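4.3 遥操作示教的录制

本节适用于在 Pledberg 仿真厨房中以 Rarnum 手柄遥控机械臂、录制搬运类任务的操作人员。首次录制前,应先完成第3章的手柄校准。

一、载入场景与持锅姿态

1. 在任务列表中选择编号1233,等待场景载入完毕。
2. 按住使能键,将夹爪移至锅柄处,缓慢闭合。
3. 抬起煎锅,在橱柜前方悬停2秒后再继续移动。 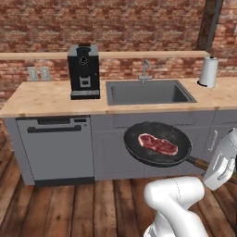 图4-5 夹爪握持煎锅手柄,锅内为生牛排

注意:持锅期间手腕转动应平缓。松开使能键后,机械臂保持当前姿态,夹爪不会张开。

二、小件物品的抓取

4. 将平移速度比例由100调至22,再接近小件物品。
5. 夹取后先竖直提升,越过台面前沿后方可横向移动。
6. 台面上有杯、盘时,应从其上方绕行。如发生碰撞,按“作废”键终止本条记录,并重新载入场景。

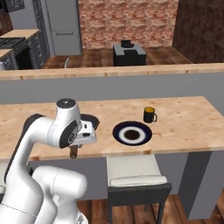 图4-6 夹持棕色圆柱形小件,右侧台面上为深蓝边圆盘

三、向岛台移动煎锅

7. 切换至俯视视角,确认煎锅、台面边角及座椅的相对位置。
8. 保持锅底高于台面,沿台面外侧靠近目标盘。
9. 到达放置点上方后停稳,按“标记”键写入分段点。 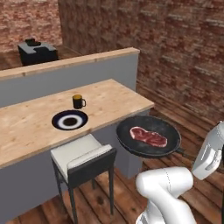

图4-7 俯视视角下的煎锅与台面,圆盘内无物品

警告:严禁在录制过程中切换控制坐标系。坐标系切换会使手柄方向与机械臂运动方向不一致,该条示教数据不得用于训练。

四、保存与复核

10. 按“结束”键,填写操作员姓名及任务结果。
11. 以原速回放全程,检查分段点位置和夹爪开合时刻。
12. 复核无误后提交至 Drestus 数据目录。未通过复核的记录应保留原始文件,并在备注栏注明原因。

本节审核:Youssra Tahiri
修订日期:3月13日(星期四)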